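Washing down at home: has anyone got away with it?

Darier
Posted in Clothes & Laundry, November

The dry cleaner in Colingate now wants £31 to clean a puffer. I paid 23 for mine in the Fornum sale, so you can see where my thinking has gone. The label says hand wash, do not wring, do not tumble, do not iron, and by the sound of it do not look at directly. My sister says bung it in on delicates and stop being wet. Views?

Llewellyn_B
Machine, 30 degrees, hardly any soap, two extra rinses. Then tumble on low with a couple of clean tennis balls for as long as you can stand the noise. I've done mine every spring and it still looks like a coat. The people who ruin them are the ones who get bored after an hour and hang them up damp.

Eifion Probert
I'd go carefully with the machine. Mine is an old top loader with a post up the middle and it had the lining out of my wife's gilet. Bath, lukewarm water, tread it like grapes. Lift it out with both arms underneath, as wet down weighs about the same as a spaniel and the stitching won't thank you for picking it up by the shoulders.

And do the zip up first. All the way. Then lay it out flat and go over the collar, which is where the muck lives, before any of it goes near water.

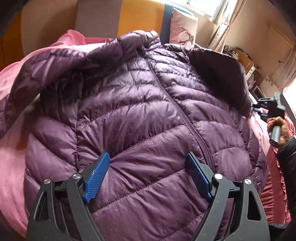 Alois Ortner thinks we are all washing far too often, and would like it known that he has worn the same down coat for 17 winters with nothing but a damp cloth round the neck and a night on the balcony.

Llewellyn_B
Have you asked the people who sit next to Alois on the bus?

Alois Ortner
They have never complained. There is usually plenty of room.

Darier
Right, so that's machine, bath or balcony. What about soap? The special down stuff is nearly £200 a litre if you go by the size of the bottle.

Eifion Probert
Plain soap flakes, dissolved properly. No softener, it clogs the feathers.

Llewellyn_B
Agree on softener. Don't agree on flakes, they never rinse out and you get a white bloom on anything dark. Buy the proper stuff and split it with your sister.

Eifion Probert
Never had a bloom in my life.

Darier
Bath it is, then the launderette for the big dryer. If I find lumps afterwards, do I break them up by hand or put it round again?

Llewellyn_B
Both. Lumps mean it's still wet inside, whatever the outside feels like. Take change and a book.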